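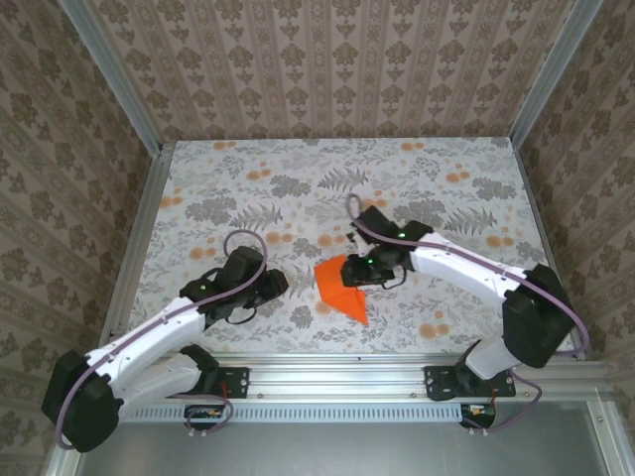 Two arms and an orange folded piece on the tabletop at Cuvura.

Cuvura publishes its house rules for two-arm folding work

I'm Jade Mottram, I look after good practice at Cuvura, and I'm so happy to share this one! Starting in March, our rulebook for two-arm tabletop work is free for anyone to read, copy and mark up. We call it Osarard (long story, involves a boat), and it has 92 rules in it.
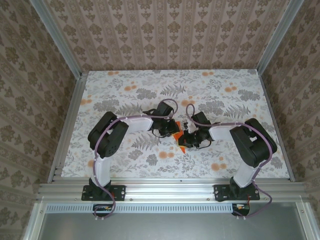

2 min read

Most of the rules are small. Both arms stop if either one stops. Cables get checked at the start of every shift. Hands stay outside the posts until the operator says "clear" out loud – yes, out loud, even if you're alone in the room.

We tried the draft over 1,325 folding runs with our friends at Goodall, and 1,214 of them were logged with every box filled in. I'd love that second number to be higher, so the logging sheet is now 3 lines long and fits on a sticky note.

Civetti is reviewing the section on shared workspace next, and I'm sure they'll send it back covered in red pen (please do!). 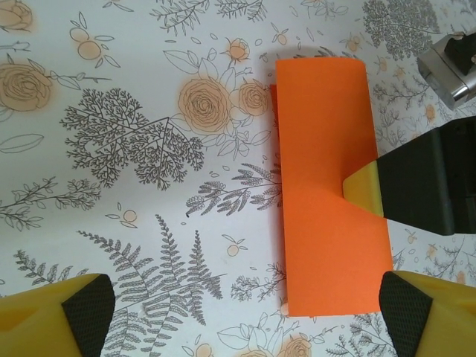

Do I need to follow all the rules to say I use Osarard?
You need the stop rules and the logging rules, and the rest you can pick up as you go.

Comments are open until the end of March. Write to me, Jade, care of the Cuvura press desk.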